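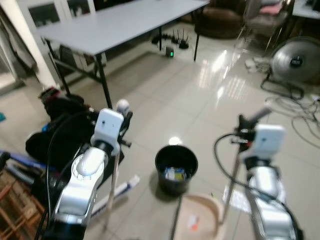
Section 3. Setting Up the Punby Water Softener

Read this section through once before you touch a wrench. You won't, but we have to ask.

3.1 Before you start

1. Pick a level spot near the main water line, with a drain within reach of the hose.
2. Shut off the main water supply. Warn anyone who might be in the shower.
3. Turn off the water heater.
4. Open the lowest tap in the house and let the pipes drain.

CAUTION: The tank weighs 135 pounds with the resin in it. Lift it with 2 people, both of whom should have agreed to this beforehand.

3.2 Connecting the tank

1. Find the arrows on the bypass valve. They show which way the water goes, and the water will not go the other way to be polite.
2. Push the valve onto the tank ports until both clips snap.
3. Hand-tighten the inlet and outlet nuts, then give each a quarter turn with a wrench. More is how threads get ruined.
4. Run the drain hose to the drain, leaving a gap of 2 inches above it.
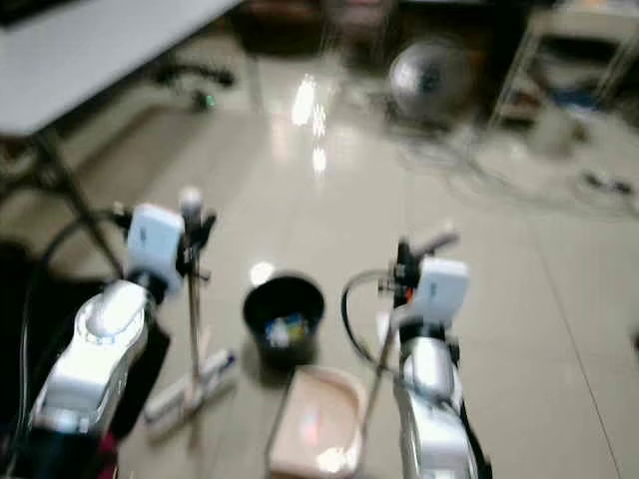
5. Set the bypass valve to BYPASS, open the main supply slowly, and look for drips at every joint – then look again after 18 minutes.

NOTE: If you are replacing an older Kirna unit, keep its pipe adapters. The ones in our box fit too, but you will want a spare the day one rolls under the furnace.

3.3 Adding salt

1. Pour 3 gallons of water into the brine tank.
2. Add pellet salt to the fill line. Rock salt is cheaper and leaves mud.
3. Close the lid. Turn the bypass valve to SERVICE and the water heater back on.

CAUTION: Never run the heater with an empty tank.

Set the water hardness next, as shown in Section 4.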